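Tarach opens its grasp planner to outside labs

Tarach released version 2 of Jarnora on Monday's schedule change list this September, putting the whole planning stack – perception, grasp selection and arm control – in one download for the first time. Earlier versions shipped the control layer alone.

The release covers 859 recorded runs, which outside groups can replay to check the planner against their own arms.
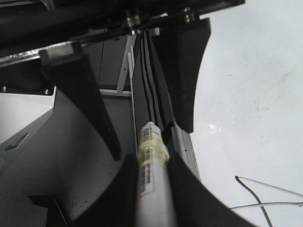 Perception took up most of the work, said Laurențiu Voicu, who leads the software team. Jarnora estimates the pose of an object from the wrist view and updates the grasp as the arm moves. Labware is a hard case for it. A white tube with a barcode label down its side and a yellowish band of tape gives the software several edges to choose from, and version 1 often locked on to the label instead of the tube body. The new model was trained with 188 labeled object types, taped and untaped.

The control layer now handles contact as a separate mode. Once a tool touches a surface, the planner stops following a fixed path and adjusts height many times a second, so a pen stroke keeps going if the board is tilted.

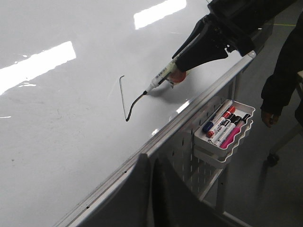 Licensing and support

Jarnora is free for teaching and research. Companies pay a yearly fee, handled by Henao, which also runs the support desk. Annick Girard, product manager at Tarach, said the split was made after requests from small labs that could not get through a purchasing process.

"They wanted to try it that afternoon," Girard said.

Clear plastic is still a weak point. The release notes advise slower approach speeds for transparent packages and a second look from the wrist camera before the fingers close.

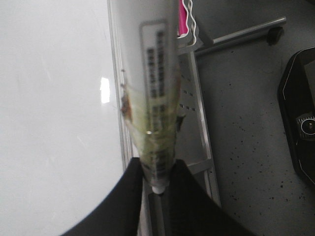 A fix is planned for the next update, along with a driver for Otden arms. Users of version 1 can keep their configuration files, but saved grasps have to be converted with a script included in the download.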